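3.2 Shared rooms and the storage of household goods

The second part of the survey dealt with how residents of shared accommodation keep cleaning products, packaging and other everyday goods when they have little storage of their own. Earlier work on small dwellings has mostly looked at kitchens in family flats. Dormitory rooms have had less attention, although the same surface in such a room may be used for eating, study and cleaning within a single evening.

We sent the questionnaire to 900 residents in Zusterville and Nastlow. Both towns have a large stock of purpose-built student and worker housing, let by the room or by the bed. The form asked where goods were kept on the day it was filled in, how long they had been there, and whether the resident regarded that place as permanent. Returns were accepted until April 1, 2020. Forms with no answer to the first question were left out.

Home visits were then made to 14 rooms, five of them in Nastlow. Each visit lasted roughly an hour and followed the room schedule set out by Segura in the pilot study. Residents were asked not to tidy beforehand. The schedule records surfaces first, then floors, then closed storage, and it treats any surface below knee height as a low surface whatever its purpose.

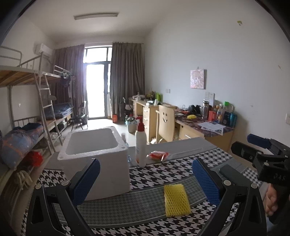
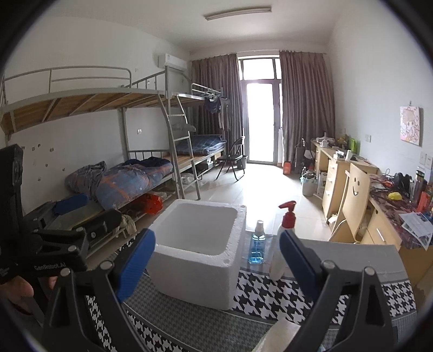 Figure 4. Dormitory interior: patterned tablecloth (first picture); foam box, with bottles on a low glass-topped table to its right (second picture).

Answers to the question on permanence were less clear than we had hoped. Many residents wrote "for now" beside goods that had been in the same place since the start of their tenancy. Following Segura, we coded these as permanent if the stated period was longer than one term, and as temporary otherwise. The Trarkholm coding scheme would have placed them all in the temporary group, and the two sets of results should not be compared directly.

Residents who shared with one other person tended to divide surfaces by owner. In larger rooms the division was more often by use, with one surface given over to food and another to washing and cleaning products. Leandro Segura carried out the coding of both groups, and a second reading was made in June using the Sotomayor checklist. Differences between the two readings were mainly in the treatment of window sills, which the checklist counts as closed storage when a curtain is fitted. We kept them as surfaces.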